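Otstead Polytechnic – Service and Shop-Floor Automation
Unit 6 handout: Bottles, caps and pouring
Instructor: Teodor Kalinowski

Reading before Wednesday: course packet, section on contact tasks. Bring your task sheets from Unit 5.

6.1 The question

Unit 5 dealt with picking rigid boxes from a bin, a job that machines on the shop floor do well. Unit 6 takes a chore that most adults do without looking: pick up a bottle, unscrew the cap, pour a set amount, put the cap back. The working question is whether a general-purpose arm can do this in a kitchen or behind a bar at a useful speed. For the full sequence, with bottles it has not handled before, our answer is "not yet." Parts of the sequence are in better shape, and you should be able to say which.

6.2 Breaking down the task

Locate. Clear plastic and glass are hard for depth sensors. Light passes through or bends, and the depth map has holes where the bottle should be. Colored liquid helps, but it marks the fill and says little about the wall above it.

Grasp. A thin plastic bottle deforms under load. Too much force on an open bottle lifts the liquid level; too little lets the body turn in the fingers when the cap is twisted. Glass allows more force but has a harder, smoother surface.

Uncap. One arm must hold the body while the other turns the cap, or the body must sit in a fixture. A parallel gripper has no finger motion of its own, so all rotation comes from the wrist. When the wrist reaches its limit the gripper must let go, turn back and grip again. Tape over a cap adds a step that most planners do not model.

Pour. Flow depends on tilt, fill level and neck shape. Stopping is harder than starting.

6.3 Case: the Piverau bench trials

The Piverau trials ran 400 attempts at the full sequence on a two-arm bench. The time limit was 45 seconds per attempt. Trials were scored by stage, and an attempt ended at the first failed stage. Note the scoring rule – a system that never gets past the cap has no pouring score at all, good or bad.

The Fliko controller used in the second series raised the time limit by 30 seconds and allowed 2 regrasps on the cap. Compare the two rules before you compare the results.

6.4 Problem set

1. Write the stage list for a taped screw cap. State the sensor you would trust at each stage.
2. Using the Eglītis friction model, find the grip force at which the bottle body starts to turn.
3. Name one change to the bottle and one change to the gripper that would remove a stage.
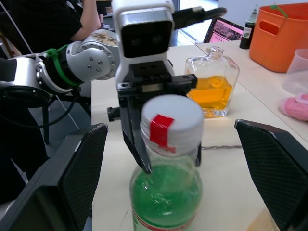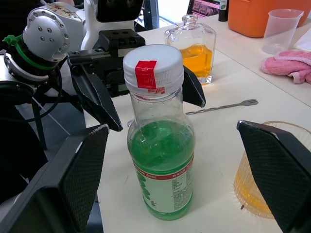 Fig. 6.1 and 6.2. Green liquid in a clear plastic bottle, white cap with red tape; second arm behind.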